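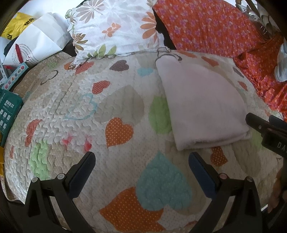
The Udstead Home Handling Guide, second edition. Reviewed by Kam-wah Lai

I paid $69 for this, so I read all of it, twice. It's a ring binder of good practice rules for people who teach robots household jobs using hand-held grippers, and it wants to be the standard. I'm not convinced it should be.

Start with the good. Section 4 deals with soft goods on soft surfaces, and the advice is sound. Fold the towel before you begin, lay it flat, open the fingers fully before you come in, and don't press the pads into the bedding. The people at Hellemine have worked that way for years, mind you, and they never charged for it.

Then there's the rule on backgrounds. Udstead wants plain sheets in one colour, and "no competing pattern within reach of the tool". Whose bedroom looks like that? 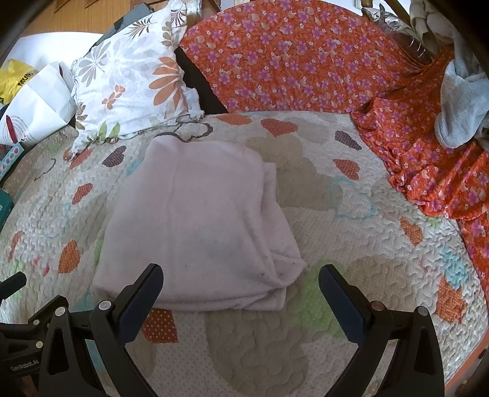 200 words left - under a minute

A pink towel on a quilt covered in hearts, with a floral pillow and an orange flowered sheet next to it, is a fair sort of bed to practise on. By the Guide's checklist it fails before the fingers close. I'd call that a fault in the checklist.

The safety pages are thinner still. You get 23 lines on storing the tool and one on keeping your other hand clear of the linkages. Cleaning the pads is left to "local policy", whatever that means in a spare room.

Fatska's free sheet covers most of the same ground on two sides of paper. The Mendoza notes are better on fabrics but harder going.

Worth buying? For a lab that needs something on the shelf for an audit, maybe. Anyone else can borrow a copy, read Section 4 and give it back. A third edition is promised for November - I'll wait and see if the plain sheets survive.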